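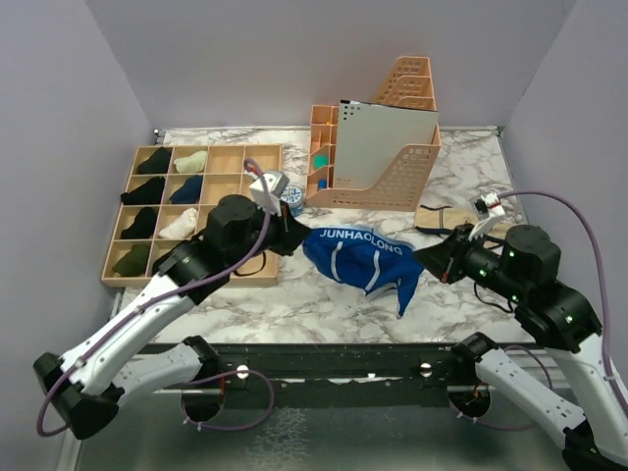
Which recordings should be loaded into the listening station first?

Load the complete albums first, in release order, and add singles, radio sessions and live recordings once the albums have been checked. The station builds its artist pages from the albums, and anything loaded before them is filed under Unsorted.

Section 6. Loading and arranging the collection

This section applies to the Venico listening station as supplied to public libraries, schools and music archives. It assumes that the station has been connected to the mains and to the local network as set out in Section 5, and that the person carrying out the work holds a supervisor code.

6.1 Preparing the recordings

1. Place all recordings for one artist in a single folder. Name the folder with the artist's name as it appears on the sleeve, including accents.

2. Within that folder, make one folder for each album. Begin its name with the year of first release, followed by the title.

3. Number the tracks in the order of the original issue. Where a later reissue carries extra tracks, number these after the last original track.

4. Copy the sleeve notes, if held, into the album folder as a plain text file.

Note: Many West African and Cape Verdean records were issued on cassette before they appeared on disc, and the running order may differ between the two. Follow the earlier issue and record the difference in the Remarks field.

6.2 Loading

1. Enter the supervisor code and select Collection, then Load.

2. Choose the artist folder. The station will show the number of albums found.

3. Compare this number with your own list. If the two do not agree, select Cancel and return to 6.1.

4. Select Begin. Loading continues with the screen off.

5. When the tone sounds, select Review and listen to the opening of the first and last track of each album.

Caution: Do not switch off the station at the wall during loading. A part-loaded album cannot be resumed and must be removed by hand (see 6.5).

The station holds 1,648 albums. When it is nearly full a notice appears on the supervisor screen only; visitors are not shown it.

6.3 Names, spellings and languages

Performers from the same family or band are often credited in several ways from one record to the next. The station treats each spelling as a separate artist until told otherwise.

1. Open the artist page you wish to keep.

2. Select Join, then choose the other spelling from the list.

3. Confirm. Both spellings will now lead to the same page, and the printed spelling will still be shown beside each album.

Song titles should be entered in the language of the sleeve. An English translation may be added in the second title field — it will be shown in smaller type and will be included in searches. Do not translate a title where the sleeve notes give no meaning and no speaker of the language has been consulted.

Note: Guest singers are entered at track level. A guest entered at album level will appear as joint artist on every song.

6.4 Making a listening programme

A programme is a fixed sequence of tracks, played through the two headphone sockets or the room loudspeakers.

1. Select Programmes, then New.

2. Add tracks in the order in which they are to be heard. A programme may last up to 60 minutes.

3. Set the pause between tracks. The factory setting is 2 seconds. For live recordings set the pause to none, otherwise applause will be broken off.

4. Enter a short introduction and the name of the person who chose the music.

5. Save, and play the programme through once before releasing it to visitors.

Three programmes are supplied with the station and may be altered or removed. They are Zadalside Evenings, a selection of dance band music; Voices and Kora, compiled by Mansa Fiadzo; and the Kettunen Sessions, which are studio recordings without overdubs.

Caution: The room loudspeakers start at the level last used. Turn the dial fully to the left before selecting Play.

6.5 Removing an album

1. Open the album page and select Remove.

2. Enter the supervisor code a second time.

3. Check any programme that included the album. Missing tracks are passed over in silence and the programme is shortened accordingly.

Removed albums are kept in the holding area until the next restart. Stations fitted with the Zula storage unit keep them until the area is emptied by a supervisor.

Section 6 last revised 3 February 2024. For headphone hygiene and the replacement of ear pads, see Section 7.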